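Holton Council will extend its Kisbridge community flower show to seven days this year, following a review of attendance and a request from local growers for more judging time.

The show will open in May at the Kisbridge Memorial Hall and will run from Friday to the following Thursday. Entries close at 5 pm on the day before opening. Council received 439 entries last year, the highest number since the event moved to the hall, and 3905 people came through the doors over three days.

Under the new program, cut flowers and vegetables will be judged on the opening morning, with pot plants, preserves and children's classes to follow. Council said the longer timetable would allow growers from Vudham and outlying properties to bring their entries in without an overnight stay.

"Exhibitors told us clearly that the old timetable favoured those who lived within a short drive of the hall," said Albane Chevalier, Council's manager of community programs. "The revised program gives every section a proper place, and it gives visitors a reason to come more than once."
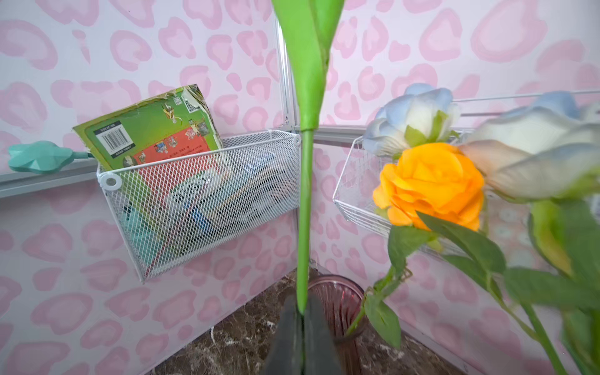 A new class for artificial and handmade flowers has also been added to the schedule. It will be judged separately from fresh blooms and is open to all ages. Entries may be made of paper, fabric or any other suitable material, and may be shown as a single stem or as an arrangement. A green tulip with a long stem and one broad, glossy leaf, upright against pink leopard-print wallpaper, would be eligible as a single stem. Exhibitors may supply their own backing, provided it fits within the space marked on the bench and is labelled with the entry number.

The fresh flower classes are otherwise unchanged. The Hoarau Trophy for the best rose will be awarded as usual, and the junior sections will remain free to enter. Adult entries will cost $2 each.

Council has set aside more than 60 parking spaces behind the hall for exhibitors during the morning delivery period. These will be available to the general public from 10 am. The side entrance on the library side will be kept clear for wheelchair users and people with prams.

Schedules and entry forms are available from the Holton customer service centre and the Kisbridge library. Completed forms may be returned to either location during opening hours. Late entries will not be accepted.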